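Chapter 3
Surfaces, Light, and Why White Is Never White

In this chapter
Why a white wall changes color through the day
Warm whites, cool whites, and the ones in between
How big a test patch should be
What the finish does to the color
Key terms: undertone, cast, sheen, bounce, flat

Start with the fan deck. The Spanos deck, the one most paint counters keep under the register, has 158 whites in it. Students laugh at that number. Then they paint a room. By the second coat the "plain white" on the north wall is blue, the same can on the wall opposite looks like cream, and the client is on the phone.

Same can. Same roller. What changed was the light.

Paint has no light of its own. It sends back part of what lands on it and soaks up the rest. A white sends back nearly all of it, so a white wall is mostly a report on whatever is near it: sky, lawn, brick, a red rug. Darker colors hide this. Whites don't hide anything. Fold a sheet of copy paper and stand it on a table by a window. Two sides, two colors, one sheet. Do this before reading on, it takes a minute.

Pale surfaces do the same at any size, drifting from a faint warm cast at one side into blue-gray shadow.
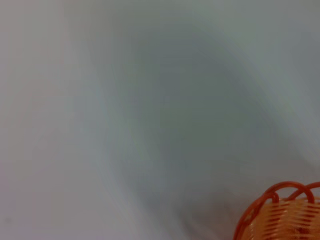 But surely a good primer fixes that, one reader of the first edition wrote to us, and went on to say that two coats of stain blocker had always evened out the walls in a rental. Fair point, partly. Primer evens out what is under the paint. Old patches, water marks, bare drywall that drinks up the first coat. It can't do a thing about what comes through the window. If the wall still shifts from end to end after priming, leave the primer alone and look at the light.

3.1 Undertone and cast

Two words that get mixed up all the time, including in trade brochures.

Undertone is in the can. A drop of yellow, a drop of black, a little red oxide. It stays put no matter where the paint goes.

Cast is in the room. It comes and goes. A wall can have a pink cast at 7 a.m. and none by lunch.

When a client says "it looks green," find out which one you have. Easy check: paint a card, carry it to another room, look again. If the green goes away, cast. If it follows you, undertone, and you have the wrong can.

The Janov house is the case we use for the rest of the chapter. Three rooms, one white, picked in a hurry in November from a chip smaller than a playing card. Front room faces north. Kitchen faces south over a gravel drive. The hall has no window at all, only ceiling bulbs. The owners were sure they had been sold three different paints. They hadn't. The lids all carried the same mix code.

Fixing it took a warmer white in front, the old white left alone in the kitchen, and new bulbs in the hall. No repainting in the hall. Remember that one, bulbs are cheaper then labor.

3.2 Bounce

Light that hits one thing and then another picks up some color on the way. Put something orange down on plain white and look at the white right next to it. Look close in. Then back off and look again. Small effect, easy to miss, and on a whole wall next to a brick patio it isn't small any more.

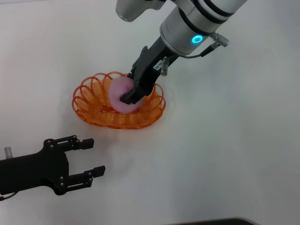 Then how come my red couch never turned the wall pink, asked a student in the evening section, and the question is a good one. Distance, mostly. Bounce drops off fast. A couch pulled well out from the wall, in a dim corner, sends very little back. Push it up close under a strong lamp and check again. Floors matter more than furniture for the same reason: they are big and they touch every wall.

3.3 The test patch

Chips lie. They're tiny, and they are printed next to other whites, so the eye compares chip to chip and forgets the room.

Use a board. At least 20 inches on a side, two coats, dry overnight. Griller sells them precut but any smooth scrap will do. Leave no border of old wall color showing around it if you can help it. Look at it in the morning, at midday and with the lamps on. Move it to a corner. Corners are the hard part, since each wall throws light at the other and any cast gets stronger.
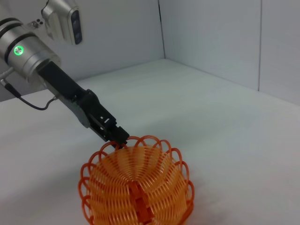

How many boards does one room need?
Two is enough for most rooms, one on the wall facing the window and one on the window wall itself, which gets the least direct light and is where complaints usually start.

3.4 Finish

Flat, eggshell, satin, gloss. More sheen, more mirror. A gloss white shows you the window. A flat white shows you the wall, dents hidden, scuffs sadly not. The Nilteck sheen cards in the lab drawer are all one color, though most people swear they aren't. Take them out now and lay them by the window before starting Exercise 3A. Put them back in order please.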